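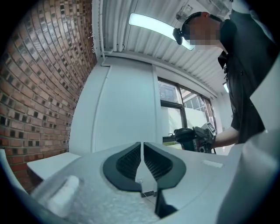
Rultia Keko Portable Rebounder Goal: Review

Reviewed by Baltasar Echevarría
October 2021

The Keko is a folding rebounder for soccer, sold by Rultia in one size. It has a steel tube base, an aluminum upper frame, and a knotted net held on with elastic loops. The face can be set at five angles. I have used it since June for first-touch and passing work, mostly alone and twice a week with an under-14 girls' team.

Setup

The frame comes folded in a carry bag with four ground stakes and a spare set of loops. Unfolding it means pulling two spring pins, swinging the legs out, and seating the pins again. My first attempt took 11 minutes with the manual open. It now takes under three. The pins are stiff and the pull rings are small, so players with cold hands ask an adult to do it.

The net ships attached but slack. The manual says to tighten the corners first and then work toward the middle. Do it in that order. I went around the edge the first time and got a soft spot in the upper left that sent everything wide.

Return quality

I tested return with a size 5 match ball at 11 psi, struck with the inside of the foot from seven yards. On the steepest setting, ground passes come back on the ground at a little over half the speed they went in. That is slower than a brick wall and close to a decent pass from a teammate. Balls hitting within a hand's width of the frame come back low and off line. Direct hits on the tube go anywhere.

The middle three angles are hard to tell apart. Setting two and setting three both give a bouncing return at shin to knee height, and I stopped using three. Setting five, the flattest, lifts the ball for chest and thigh control and is the most useful one for goalkeepers. A firm throw from five yards comes back at catching height nearly every time.

I logged one session in full: 100 inside-foot passes from seven yards on setting one, counting a return as good if I could play it without moving more than one step. 83 were good. Of the other 17, most were my own strikes near the frame. The same test on my old Serrano, which has a smaller face and bungee cords in place of loops, gave 71.

Stability

On grass with all four stakes in, the Keko does not move for passing drills. Full-power shots from the edge of the box rock it back and will work the front stakes loose over half an hour. On turf, where stakes are not allowed, it needs weight. There is a rear crossbar meant for sandbags, which are not included. With two 25-pound bags it slid a few inches over a session. With no bags it is not usable on turf past light passing.

Wear

Four months in, three elastic loops have snapped, all on the bottom edge where the net drags when the frame is folded. The spare set covers this. The net itself has no broken knots. The powder coat has chipped at both hinges — cosmetic so far, though I have put a little grease there before rain. One leg cap fell off in the bag and had to be glued.

Size and weight

The manual lists the weight at 31 pounds. On a luggage scale mine read 34 with the bag and stakes. It fits across the back seat of a compact car, barely. The bag has a single shoulder strap with no padding, and the stitching at one end has begun to pull. I carry it by the frame now.

Compared with others

The Serrano is lighter and packs smaller. It costs about 100 dollars less than the Keko and is good enough for one player working on ground passes. The Trestar is a fixed-angle model with a heavier base and a tighter net. It gives a faster return, closer to a wall, and it stays put on turf without bags. It does not fold, so it only suits a club with a shed.

Who should buy it

For a coach who moves between fields and wants one unit for passing, control, and keeper work, the Keko does the job. For a backyard with a flat lawn, the Serrano is cheaper and the loss in accuracy is tolerable for younger players. Anyone training mainly on turf should add the price of sandbags before comparing.

Changes I would like to see: larger pull rings, a padded strap, and a printed scale on the hinge so the angle can be read without counting holes. Rultia sells replacement loops in packs of ten. Order a pack with the goal, as mine took 16 days to arrive.

Rating: 3.5 out of 5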